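Home | Products | Support | Tickets | My Account

Ticket: Raised shelf rocks and cereal boxes won't stay standing
Product: Skuvia tabletop riser shelf
Status: Closed
Last updated: 2020-09-07

Hi, I'm hoping someone can help me with my Skuvia riser. I use it on top of a plank table so I can stand my little cereal boxes in a row at the back and keep the front clear for sorting.
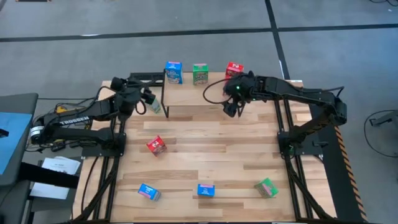 Grudow Support wrote back the same morning to ask which way the planks run under the shelf, and whether the boxes fall when the shelf gets bumped or just go over by themselves. They also wanted me to take everything off the shelf and press down on each corner in turn.

Okay, planks first. They run left to right, and I've got the blue, green and red boxes standing along the back edge of the shelf. It's the small cereal-style boxes I'm having grief with, the kind you get in a variety pack. The big family ones live in the pantry and never give me any trouble. Mostly they go over when I'm putting another one up beside them, though I did come in after lunch once and find the green one flat on its face, and I hadn't been near it!

I did the corner test. Back left is solid, front right is solid, and the front left leg lifts a hair when I lean on the opposite corner (you can slide a bit of paper under it, I tried). I swapped the table end for end in March when I moved things around, so it's possible it has been like this since then and I only noticed once I started using the shelf every day.

What I've tried so far:

– Tightened all the leg screws with the little key that came in the bag. They were a bit loose, I'll admit. Rocking got better but it's still there.
– Turned the shelf around. Same wobble, different corner, so I'm thinking it's partly the table.
– Moved the whole thing 2 cm toward the front. That helped quite a lot, and I reckon the back legs had been sitting across a join between planks.
– Put a folded bit of cardboard under the leg. Worked until I wiped the table down and the cardboard went with the cloth.

Update: support suggested felt pads under all the legs, not only the short one, and said to go with the Raudsepp stick-on ones as they're thin enough to stack. I picked up a packet on the way home. One pad on each leg and a second on the one that lifts, and the shelf sits flat now. I pushed on every corner again and got nothing. Very pleased!

The boxes are another matter. They were still tipping after the pads went on, so I had a proper look at the boxes themselves. A couple of them have bulgy bottoms where the flaps have come unglued, and once they've been opened and half emptied they've got no weight down low. I taped the bottom flaps flat and gave the bag inside a shake so the cereal settled, and they've stood up fine for 5 days. The green one included.

One thing I'd pass on to anybody with the same shelf – don't line the boxes up hard against the back edge. I'd been doing that to make the row look neat, and a nudge from the front would send one straight over the back. Mine are a finger's width in now.

I asked as well whether the Sukance edge rail would fit, because a low lip along the back would sort that out for good. Support said it's made for the deeper shelf and would hang over at both ends on mine, and they didn't want me cutting it down. Fair enough. If you ever bring out a short one, put me on the list please.

Happy for this to be closed. The only leftover question is whether the pads need replacing when they get damp, as I wipe that table over most nights. I'll open a new ticket if they start peeling.

Contact support | © Grudow Home Storage | Back to top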